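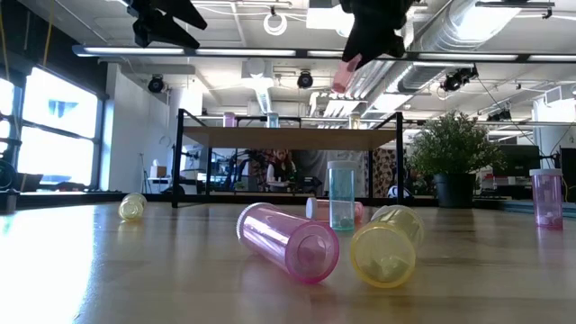 So the gripper saga continues, and I think we've finally got Hera to a state where I can leave her alone for an afternoon and not find her squeezing thin air. (Hera is our arm, for anyone new. I look after her here in Drornham, which mostly means I own the hex keys.)

The whole job right now is pill bottles. Pick one up, put it where it belongs, go get the next one. Translucent plastic, pastel colors, very cute, and a total pain to pick up! They lie on their sides, they stand up, they roll if you breathe on them, and the walls let light through so the cameras get confused about where the bottle stops and the table starts. I'd been blaming the cameras for weeks. I was wrong, mostly.

What I found when I took the fingers off was that one of them had worked itself a little crooked. Two screws hold each finger to its slide, and on the left one both had backed out maybe half a turn. You couldn't see it. You could feel it though, if you held the tip and wiggled. So every time she closed on a bottle, one finger touched first and shoved the thing sideways before the other one got there. On a box you'd never notice. On a round bottle lying on smooth wood, off it goes.

Here's what I did, mainly so I can find it again in January when I've forgotten:

- Power down, arm parked low, air off. Wait for the hiss to finish before you put your hands in there.
- Both fingers off, slides wiped with a dry cloth. There was a gray paste in the left one that I don't want to think about.
- Tiny dab of thread locker on all the screws, the medium stuff. Tighten by hand, then a bit more.
- Close the gripper on a strip of paper and tug. It should drag the same on both sides.
- New rubber pads. The old ones had gone shiny.

Then I redid the zero position, and this is where I lost most of the morning. The controller software (Holell, the old version, don't ask) stores the zero in two places, and if you only update one of them it cheerfully restores the old one at the next restart. I did that twice. Pirmin Stöckli walked me through it on the phone the second time and was very nice about it, considering it's in the notes he wrote for me last year.

After all that I ran 230 picks with the bottles thrown down any old way. Before the fix I was dropping or nudging so many that I quit keeping track. This time she missed 30, and nearly all of those were bottles lying with the open end toward the arm, so one finger goes inside and the other outside and it sort of pinches the rim. That one's a planning problem and I'm leaving it for people smarter than me.

Window light is still a thing, by the way. On a sunny day the tabletop gets a big bright patch and the camera confidence drops. I've ordered a roll of matte film from Okafor to try on the table. If it bubbles I'm going to be very grumpy.

Next up is the cable bundle at the wrist, where the outer sleeve is starting to fray. I have the new sleeve and the zip ties, and I'm putting it off.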